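Scan station arm keeps missing labels after carpet swap, where do I start?
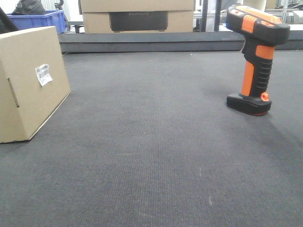
Box and scanner on the new mat. Label is on the right-hand side of the box.

We run a small pick and scan cell at the Mercado building. The arm picks up the handheld scanner from its spot, points it at the box label, waits for the read and sets the scanner back down. It ran fine until December, when we replaced the old rubber mat with dark gray ribbed carpet. Now it misses reads and sometimes the grip closes too high on the handle. Last full run was 2,222 cycles with 278 no-reads. Before the swap we hardly ever saw one. I wiped the scanner window and restarted the Traltusik controller. No change. Do I have to reteach every point?

Posted in: Cells and fixtures

Answer 1 (accepted)

Probably not every point. You changed the height of the work surface, so anything taught against the old mat is off by the difference in thickness. Do it in this order:

Put the controller in manual and slow the arm to 30 percent.
Measure the old mat and the carpet with calipers. Press the carpet down when you measure, it squashes.
Enter the difference as a Z offset on the table frame. If your points were taught in the base frame the offset won't do anything for them, and you will have to shift those by hand.
Jog to the scanner pick point and check the fingers against the grip. Touch that one up if it still looks wrong.
Run the read point with one box and watch where the aim lands on the label.

Also look at how the base sits. Ours rocked on carpet and the handle leaned a little differently after each put-down. We screwed a thin flat plate to the table, cut the carpet out around it, and the picks went back to normal. Redo the offset for the scanner points if you do this, as the plate is a different height again.

Label placement matters too. The one in your picture is on a bit crooked. A small tilt should read fine, but if yours vary a lot then raise the read timeout and add a second try at a slightly different angle.

Answer 2

Had the same with a Nimetmont gripper. It was the finger pads, worn smooth. Replaced them and it was fine.

Answer 3

Check the table frame first like the top answer says. Then back up the program before you touch up anything. I overwrote a good pick point on our Mista cell and had no copy, and it took me 3 hours to get it back to where it was.

Comment from original poster

Offset was the main thing. Points were in the table frame so it was one number. Still get a few no-reads, will try the plate next.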